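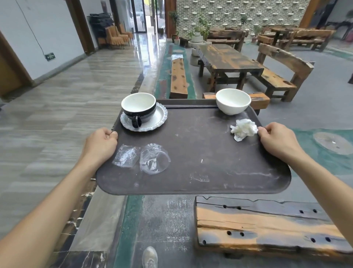

What is a bottle episode? It is an episode of a television series made mostly on existing sets, with the regular cast and few or no guest actors, so that it costs less than a normal installment.

Home | Television | Production Terms | Series Index

Last revised March 16, 2024, by the Television Desk

The term is used in scripted television for an episode confined to one location or a small number of standing sets. The story usually takes place over a short span of time, often close to the running time of the episode itself. Location shooting, large crowd scenes and new set construction are avoided.
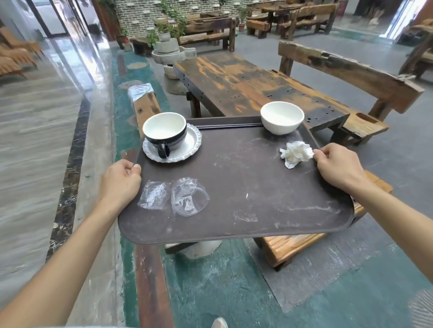
Savings come mainly from three parts of the budget: construction, travel and day players. Money held back in this way is commonly moved to a season opener or finale. A bottle episode may also be ordered late, when a planned script falls through or a location is lost. In that case the script is written to fit the sets that are already standing.

Use in daily serials

Daily serials use standing sets as a matter of routine, and the term is applied to them more narrowly. An episode is generally counted only if it stays in a single room and follows a single line of story, dropping the usual movement between parallel plots.

The family serial Harawira is often cited in this connection. In its second season, which ran to 69 episodes, the production company Sorow scheduled two single-room episodes back to back in January, while the main house set was being rebuilt. Both were recorded on the kitchen set with a cast of five. The serial Grolberg took a different approach and spread its single-room episodes across the season, placing each one directly after an episode with heavy outdoor work. 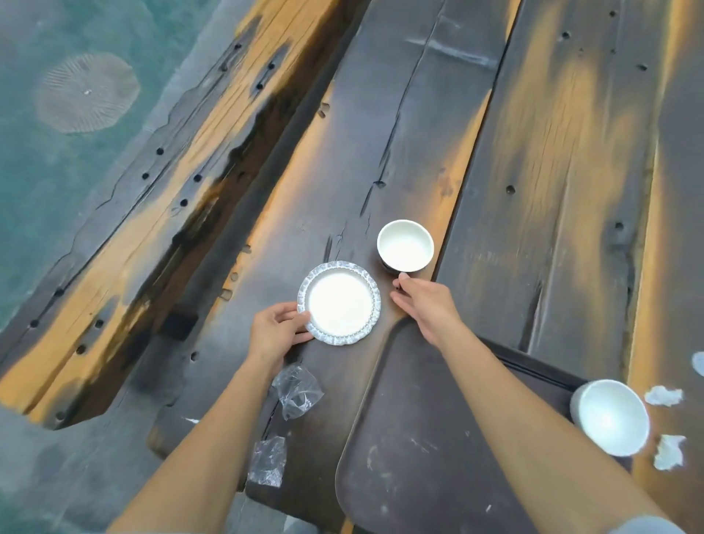 This second pattern gives editors more time to finish the outdoor material, as the studio episode needs little work after recording. It also evens out the workload of the lighting crew. The drawback is that the change of pace becomes predictable to regular viewers.

Writing and direction

Scripts tend to be longer on the page than those of ordinary episodes, with more dialog and fewer scene headings. One Cirnau script had 29 scene numbers, all in the same hospital waiting room, most of them marking only a shift in time. Directors often record long takes with several cameras - a method close to that of filmed theater - and rehearse for an extra day.

Common devices include a locked door, a storm, a stalled elevator, a police interview and a family dinner. Characters who are rarely paired in the main story may be placed together.
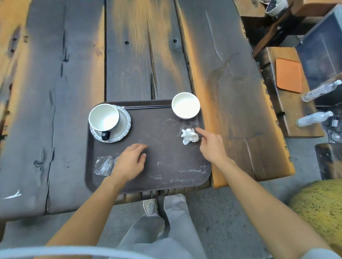
Related terms

A clip show also lowers costs, but does so by reusing footage from earlier episodes. A two-hander limits the speaking cast to two and may use any number of locations. A real-time episode matches story time to running time and can be as costly as any other. The categories overlap, and a single episode may be listed under more than one.

Contact the editors | Copyright 2024 | Back to top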